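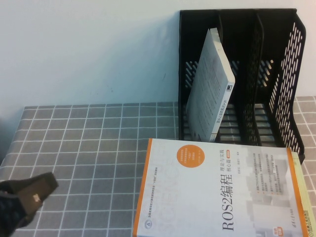
Shelving table at Nallside, file rack and the ROS2 book

From: Tolera Mersha
To: nallside-staff list
Subject: Re: Shelving arm and the desk rota

Hanne Fogh wrote:
> Can somebody say plainly what happens to the returns shift once the
> arm is running? Lærke and I both heard different things at Plasetdale.
> She was told it handles up to 400 items a day and the shift goes away.
> I was told the shift stays but moves to mornings. I have child care
> to arrange and would like to know by June.

Hanne,

The shift stays. It moves to 7:30 and gets shorter, from 4 hours to three. The lost hour goes to the front desk, same pay grade. Obinna has the new rota and will post it by the time clock.

I don't know where the 400 came from. What we have at the table right now is books going into a black three-slot file rack. Thick paperbacks are a problem because they lean over in the slot, and then the next one won't go in beside them. Big flat textbooks are a problem too, mostly when one is lying on top of another. Last month we logged 46 stops that needed a person, and 23 of those were books stacked on each other.

So for whoever is on returns, the job changes like this. You will do less lifting and carrying. You will spread the books out on the gray grid cloth before a run, one deep, and straighten whatever is leaning in the rack afterward. You will also write down each stop on the sheet. Please write what the book was, "jammed" by itself doesn't help Holst fix anything.

Elínborg asked at the meeting if people on returns have to learn to program it. No. The ROS2 book on the table is in Chinese anyway, and I only know of two people here who can read it. Training for the shift is one afternoon on starting, stopping and clearing.

Still open: who covers when the returns person is out sick. Plasetdale wants the desk to do it. I said the desk is already short at that hour. If you have a view, send it to the list before Obinna prints the rota.

Tolera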